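Storing and Reusing Campaign Yard Signs at Home

Posted December 1, 2022

The council race is over and a lot of garages in Hulville have signs stacked in them. Most of those signs can go out again in the June runoff for the open seat, or be painted over for the next election. Our ward group took in 379 signs this fall and sent 669 out, so we have had some practice with the ones that came home.

Cleaning

Take the sign off its wire stake first. Hold the sign flat with one hand and work the stake out slowly with the other. If it is stuck, push a thin screwdriver down the channel next to the wire and wiggle it.

Wash corrugated plastic with dish soap and lukewarm water. Use a soft sponge. Scouring pads take the ink off, and so does rubbing alcohol. Stand the sign on its edge with the channels running up and down so the water drains out, and leave it overnight. A sign put away damp will have black spots inside the channels by spring, and there is no good way to get those out.

Paper signs with a plastic coating should be wiped with a barely damp cloth. Throw them out if the corners have opened up.

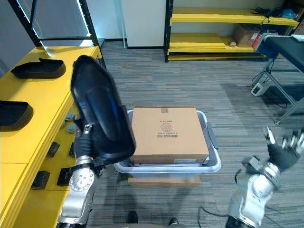
Oi-ling Fang writes that a hair dryer on the cool setting, aimed into the channels, cuts the drying time to a couple of hours. She tried it on warm once and the sign bowed. She also keeps an old bath towel under the bottom edge to catch the drips.

Stakes

Wire stakes rust where they were in the ground. Knock off the dirt, rub the rusty part with steel wool, and wipe on a little machine oil. Bent legs can be straightened in a bench vise, or by stepping on them on a flat driveway. Wear shoes with a hard sole.

Bundle the stakes ten to a bundle and tie them in two places, near the top and near the feet. Tape over the ends if the bundle will hang where people walk. Keep them apart from the signs, or they will scratch the print.

Storing flat

Signs should lie flat or stand fully upright. Leaning them at an angle against a wall puts a curve in them over the winter, and a curved sign catches wind and pulls its stake out. Put a sheet of newspaper between printed faces. Dark inks, red in particular, can stick to the sign on top in a hot garage.

A shelf wants to be deeper than the sign. Standard signs are 24 inches wide, so measure before you buy anything.

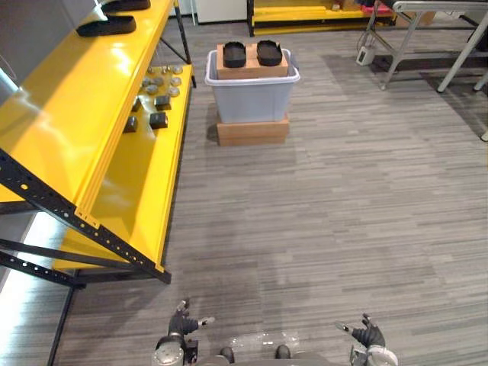

Yellow shelves on a black perforated frame, with small parts on the lower level.

Label each stack on the edge with the candidate or measure, the year, and the neighborhood it came from. We mark ours by street, Hsu Avenue and so on, and that saves time when the walk lists come out.

Painting over

Old signs make good blanks for a polling place arrow or a notice of a public meeting. Scuff the face lightly with 220 grit paper, wipe it, and spray on two thin coats of white primer made for plastic. Let it cure for a full day. Ordinary house paint will peel in sheets.

Do the lettering with a stencil and keep it to five or six words. Drivers will not read more than that. Check the city rules on size and placement again before anything goes up. The limits for a notice may differ from those for a campaign sign.

Small hardware

Grommets, clips and zip ties go in shallow trays, one kind to a tray. Deep jars look neat but you end up dumping them out on the bench to find what you need.
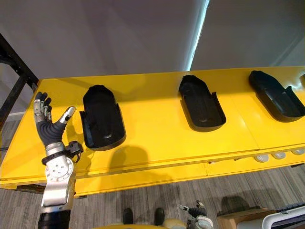 A raised metal hand near the trays on the table.

Cut zip ties are trash. Sort the rest by length, and set aside the longest ones for banners on chain-link fence.

Signs you can't use

Curbside pickup in Hulville does not take corrugated plastic. Cracked signs can be cut up for drawer liners, seed tray bottoms or kneeling pads. Use a utility knife with a fresh blade and cut along the channels.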